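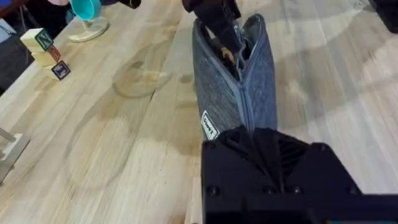

Data Cards / Telecoms

Wholesale and resale price claims: README

6 min read

Read this before you load claims.csv. The file records what mobile resellers said about their own prices and network terms. It does not record what customers paid. I have seen the first version quoted as a price survey, and it can't support that.

Maintainer: Covadonga Aguirre
Second coder: Candela Robles
Last revised: Sep 19, 2019

What's in it

There are 623 rows. Each row is one public claim made by one of 14 resellers in a press release, a plan page or an investor deck. A claim counts if it contains a number or a comparison that could in principle be checked: "half the price of the host network," "same speeds," "no roaming charge in 30 countries," that sort of thing. "Best value" on its own was left out. "Best value on the market" was kept, which Candela still thinks was a mistake.

Files

claims.csv holds the main table, one row per claim.
sources.csv lists the pages the claims came from, with retrieval dates.
hosts.csv matches each reseller to the host network it rents capacity from, where we could find that out.
notes.txt has coding disputes, unsorted. Read it if you plan to publish anything.

Columns in claims.csv

claim_id: integer, not consecutive. Gaps are rows we withdrew.
reseller: trading name as printed on the source.
claim_text: copied word for word, including the footnote marker if there was one.
footnote_text: the small print. Empty means we found none, and you should not read it as "no conditions apply."
claim_type: price, speed, coverage, roaming or switching.
checkable: yes, partly or no.
support: found, weak or none.
coder: CA or CR.

The support column is the one people want and the one I trust least. "Found" means the reseller published something that backs the claim. We did not test it. If Fernus says its data plan is cheaper than its host's and links to a table that Fernus wrote, that gets "found." I argued for a stricter rule and then couldn't write one that both of us applied the same way.

Known problems

113 rows have no retrievable source. The pages were changed or pulled between collection and checking. We kept screenshots for some of them and they are flagged in sources.csv. Drop these rows if your work depends on going back to the original.

Wernarine is overrepresented. It puts out a lot of press releases, and most of them repeat the one before with a new plan name. We did not remove the repeats. A simple count by reseller will tell you who has the busiest press office and very little else.

Calvo changed host networks in April. Its claims from before and after the change sit under the same reseller name. Its coverage map did not change during that period, and I would like somebody to explain how. Use the date in sources.csv to split them.

Tristhorpe quotes prices before tax on some pages and after tax on others, sometimes on the same page. We copied what was printed. Do not average the Tristhorpe rows.

Speed claims are close to useless. Nearly all are "up to" figures that belong to the host network, and several resellers cap speeds in the footnote. I'd leave claim_type = speed out of any analysis unless footnotes are your topic.
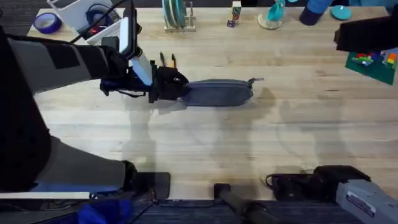 Zippered pouch on a wooden tabletop.

How the coding was done

One of us coded each row and the other reviewed it. Where we disagreed we talked, and the later answer went in the file. That means you can't compute a proper agreement score from what is here. Anyone who tells you the labels have been validated didn't hear it from us.

Rows coded CA lean toward "weak" and rows coded CR lean toward "found." We noticed this late. Some of the gap comes from who got which resellers, but I doubt that covers it.

Uses I'd accept

Looking at how small print is worded. Practicing text classification on short marketing claims. Building a list of things to ask a reseller before signing a contract.

Uses I wouldn't

Ranking resellers by honesty. Estimating what anybody saves by switching. Training a model to detect misleading ads, when no row here has been found misleading by anyone with the authority to say so.

Loading

UTF-8, comma separated, double quotes around text fields. Some footnotes run past 2000 characters and contain line breaks, so older spreadsheet programs may split a row in two. Check your row count after import.

Corrections

Send the claim_id and a link to the source. Corrections from resellers are welcome on the same terms, and a statement from the marketing department isn't a source.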